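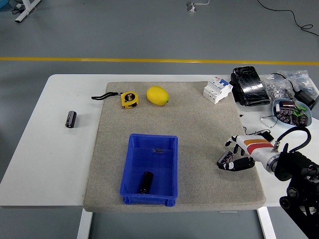

Plirncombe to open second household drop-off site in January

December 11, 2023

Residents of Plirncombe will have a second place to take old electronics, batteries and small appliances starting in January, the town said. The new site is on Jorel Road, in the former feed store next to the bus garage. It will take the same items as the existing counter at the transfer station, which will stay open on its current schedule.

The town has leased the building for 3 years. The money comes from the solid waste budget approved in the spring, and household trash fees will not change.

The transfer station counter has been short on space for some time. It shares a driveway with the yard waste line, and on busy mornings in the fall cars backed up past the gate and onto the county road. The town looked at widening the driveway but dropped the plan after the county asked for a drainage study.

Most of what comes in is small: phone chargers, radios, power tools, toasters, loose circuit parts from home workshops. Batteries have to be kept apart from everything else, and the town is asking people to put tape over the ends of lithium and nine-volt batteries before bringing them in. Swollen or leaking batteries should be handed to an attendant and not left on the counter.

Drop-off is free for residents with a current permit sticker. Each household can bring up to 20 items per visit. Televisions and computer monitors will cost $13 each, the same as now. Anything over 60 pounds still has to go to the transfer station, where there is a loading dock. Refrigerators, air conditioners and other items with coolant will not be accepted at Jorel Road.

Businesses cannot use the new site. Small shops and offices can sign up for the town's pickup route, run under contract by Prosora, which also hauls material from the transfer station. Prosora will empty the containers at Jorel Road as well.

Residents of Sepúlveda, the neighborhood on the east side of the river, had asked for a site closer to home. The new location is a shorter drive for most of them, though the bridge on Mill Street remains down to one lane while the deck is repaired – the town says that work should be finished by spring.

Opening hours will be posted at the town office and on the town website before the end of the month. Permit stickers for next year are on sale now at the clerk's window, and this year's stickers will be honored through the end of January.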